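4.2 Rangement des chaises en fin de journée - site Belgate

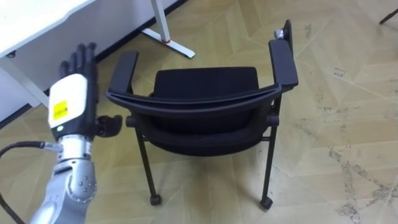 Dernière modification de la page : mars - rév. 3

Le robot Dolport replace les chaises à roulettes devant les bureaux. L'équipe d'entretien ne les déplace plus elle-même ; elle prépare la zone et contrôle le résultat.

1. Vérifiez que le sol est dégagé : sacs, rallonges, corbeilles.
2. Retirez vestes et écharpes des dossiers.
3. Sur la console Eide, choisissez « Chaises », puis la zone 68.
4. Appuyez sur Départ et sortez de la zone dans les 20 secondes.
5. Au signal de fin, faites le tour des postes. Notez toute chaise mal placée dans le cahier.

ATTENTION - Ne tenez jamais une chaise par l'accoudoir ou le dossier quand la main du robot en est proche. Appuyez d'abord sur Pause.

Remarque : les traces grises au sol ne sont pas traitées par ce programme. Le nettoyage reste manuel, le mercredi.

Après 3 arrêts sur la même chaise, passez en mode manuel et prévenez le référent Dristard. Les arrêts ne sont pas imputés à l'agent de service.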